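From: Surnia list member 126
To: koskela-house
Date: April 7, 2023
Subject: Re: [koskela-house] The clothes heap, again

On the list, an upstairs member wrote:

> I don't want to be the person who brings up laundry twice in
> one month, but the heap by the doorway has a fan next to it
> now, which makes me think it is settling in. Can we either
> sort it or give it a room number? Also, what is the rule on
> things that have sat there longer than a week? I thought we
> had one. I may be thinking of the fridge.

You are thinking of the fridge. The fridge rule is 4 days and a label. The clothes rule, as far as I can find in the archive, is a long thread from the winter in which everybody agreed there should be one and then moved on to the subject of bicycles.

So let me propose something, and people can shout at me over the weekend.

First, the heap. Most of it is sports stuff and dark things, the kind everybody owns and nobody recognizes once it has been through someone else's wash. I went at the top layer last night with good intentions and a cup of tea and got as far as one pair of socks, mine. I then put my socks on the heap while I drank the tea. You see how it happens.

Second, the method. I would like to do it on Sunday after lunch, on the floor, in piles: tops, bottoms, small stuff, and a pile for anything that has to be smelled by a braver person than me. Whoever is home takes what is theirs. What's left gets folded (folded, not rolled into the shape of a loaf) and goes back into storage with a note on it. After seven days it goes in the Vodow bag for the charity pickup. I will post one reminder to the list before the bag goes out, and it will be short and rude.

Third, the delicate matter of the shiny blue thing. Two people have now told me it belongs to the other one. If it's still an orphan on Sunday I am prepared to give it a home, though I should warn you that I have never played a sport and it will be worn for gardening.

Fourth, pockets. Please check them before anything goes in a pile. The last time we did this we washed a bus pass, a quantity of gravel and the spare key to the Codix shed, and the key is the only one that came out better.

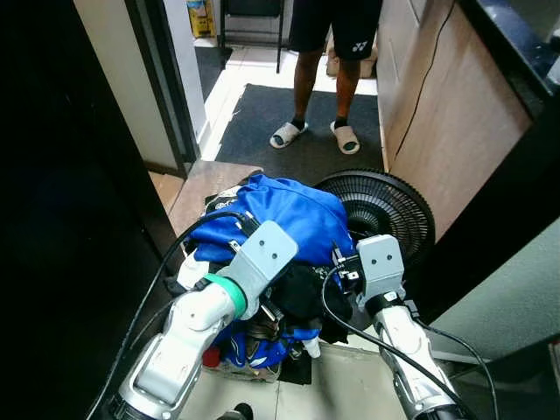

Should the clean things be kept separate from the ones that might not be?
Treat the whole lot as unwashed and run it again before anything goes back into storage, darks together on cold, whites on their own.

I know that costs a bit of water and soap. The house kitty stands at 684, so I think we can run to a scoop of powder, and it saves us the debate over whether a T-shirt is clean or only looks relaxed.

As for the fan, it can stay where it is for now, but if it's yours and you want it upstairs before the warm weather, come and get it. There was a proposal to point it at the drying rack, which I'm for, and a proposal to point it at the kitchen, which I take as a comment on my cooking.

One last thing – anybody stepping through that doorway in the dark, please mind the wooden board. I have met it with a toe and it won.

Replies to the list, please, and trim the quoted bits. The last thread on hangers was longer than my lease.

--
koskela-house mailing list
To leave the list, send a blank message with "unsubscribe" in the subject line.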